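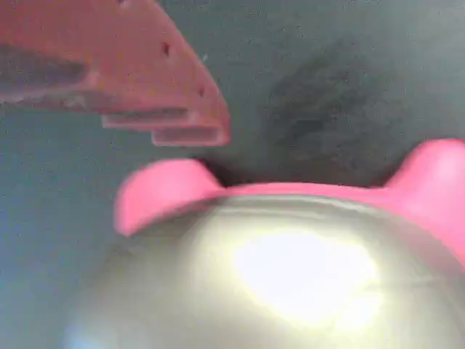

A matt salmon red.

Sheen, batch numbers and the back hall

November 27, 2023

The back hall is finished, apart from the strip behind the radiator, which will stay as it is until the radiator next comes off. I said in April that I would write up the paint once I had lived with it for a while, and these are the notes. They are mainly about sheen. I spent most of my time choosing a colour and very little choosing a finish, and the finish has had the larger effect on how the walls look.

Sheen is normally given as a gloss level, measured by shining a light at the surface at a fixed angle and recording how much comes back at the matching angle. A dead matt reads very low. Eggshell sits somewhere above it, though where depends on whose eggshell it is. There is no agreed definition that holds between makers, and several of the tins I looked at gave a name and no number. If the number matters to you, ask for the data sheet. The shop may not have it on the counter but can usually get it.

The reason it matters in a hall is the angle of the light. Ours comes from a single glazed door at one end and runs along the wall nearly flat to it. At that angle even a fairly dull paint behaves like a shiny one, and every ridge in the filler throws a shadow. I had prepared the walls under a ceiling light and thought them flat. They were not. A lamp held against the plaster would have shown me this before I opened a tin, and it is what I used the second time.

The first paint was Drellia in an eggshell, a reddish pink close to brick. The colour was right on the card. On the wall it looked darker at the door end and washed out at the stairs, with a visible band between the two. I put this down to poor mixing and took the tin back to Ní Chonaill, where Manuela Bassi painted out a sample from it and laid it next to the card. It matched. She then tilted both towards the window and the sample went pale. The pigment was fine and I was looking at reflected sky.

The same colour in matt cured it. It reads as slightly lighter overall, as a matt surface scatters light in all directions and some of that white scatter is mixed in with the colour wherever you stand. The eggshell is deeper from most positions and much paler from one or two. Anyone who compares a matt wall with a gloss door in the same colour will see the difference, and no amount of re-tinting will remove it completely.

Some practical points, in no great order.

Batch numbers. I bought 3 tins, two from one batch and one from another. Pour them all into one large bucket and stir, or at the least change tins at a corner. I boxed mine in a bucket borrowed from Bernadette Dolan and there is no join that I can find.

Touching up. Matt is supposed to be the easier finish to touch up, and it is, within limits. A brush leaves a different texture from a roller, and texture changes sheen. I keep a small roller sleeve of the same pile for repairs — a brushed patch on a rolled wall shows from the stairs.

Burnishing. Rub a matt wall with a cloth and it polishes. There is already a faintly shiny area at shoulder height near the coat hooks. Ailbhe Corrigan suggested a scrubbable matt for that stretch, and she was probably right. It costs more per litre and I had enough paint left over to be stubborn about it.

Test patches. Paint them on lining paper, with a border left bare, and move them about. I taped mine up beside the door, at the foot of the stairs and flat on the floor, and looked at them morning and evening. The evening ones were the more useful. Under the hall bulb the pink turned distinctly orange, and I changed the bulb for a cooler one before changing the paint.

Drying. The tin allows up to 10 hours between coats in cold weather. I left it overnight with the inner door open. The second coat went on noticeably more evenly than the first, and the patches over fresh filler took a third.

The skirting is still in the old off-white gloss. It now looks yellow, and the tin of satin for it is under the stairs.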